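Tue 23 August

Boxes again. I had promised myself I would write up the glue samples before anything else, but the packing shelf has got so full that I couldn't find the glue samples, so the shelf came first, and I spent a good part of the morning with a cup of tea going cold beside the sink and a lap full of cartons.

For anyone picking this up after me, here is where we have got to. We keep far too many empty boxes in this room, and we keep them for the best of reasons, which is that things come in them and one day have to go back in them. The trouble is that the big brown ones from Didby take up the whole bottom shelf and are no use to anybody once the tape has come off, while the small stiff ones, which are the ones we really want, get squashed behind. Halfdan Snorradóttir asked at the start of the summer whether we could agree a rule, and I said yes, and then went on holiday. So, the rule, as it stands in pencil: a box stays if it closes by itself, if it says on the outside what belongs in it, and if it will sit on its base without leaning on its neighbour. Everything else gets flattened and goes down with the paper.

I measured the bottom shelf while I was there and it is 735 mm from upright to upright, a bit less than I had in my head, and that settles the argument about two rows of the tall cartons. They won't go. The shelf under the window is 1427 mm, much kinder, but it gets the sun all afternoon and the labels fade.

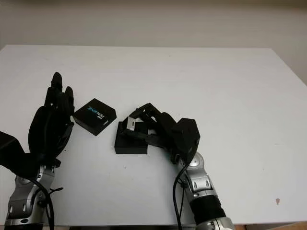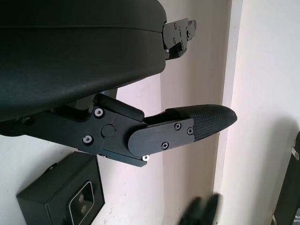
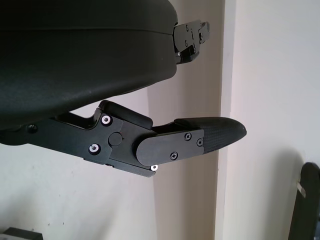
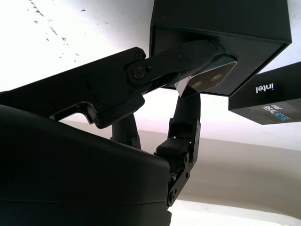
Lettering on lids is what I have been thinking about most, and I would like us to sort it out before the September delivery. We stack small boxes flat, lid up, and then wonder why we have to lift down half the pile to find the right one. A printed lid is a lovely thing on a table: the REALSENSE one in the first picture has its name in blue and white on glossy black, running diagonally across the lid, and I could tell what it was from the other side of the room. Put that same box third from the top on a shelf and all you would have to go on is the dark side walls. Black boxes are the worst for this, because pen won't show on them, and the silver marker I bought for the job rubs off on your sleeve (mine has the stripes to prove it). So I am going over to white paper labels, 5 cm long, stuck on one short side and always the same way up. There is a roll of 200 in the drawer with the string. Please don't use them for jam.

The other thing is creases. I do like a carton that keeps its edges crisp, like the large black one in the last picture, seen from underneath, and I'd happily keep a few of that sort back for posting small parts. The Kenevov cartons go soft at the folds by the second use and start to belly out at the bottom, and then the whole stack above them tips. Baldursdóttir ones are better but the flaps are stubborn. I have put one of each under the big dictionary overnight to see which comes out flatter - hardly science, I know, but it is a very big dictionary.

To do: ask Kovden whether they want their inserts back. Cut the Didby cartons down for drawer dividers. Move the labels somewhere dry. Find the glue samples, which I still haven't, though I did find the good scissors and the lid of the blue teapot.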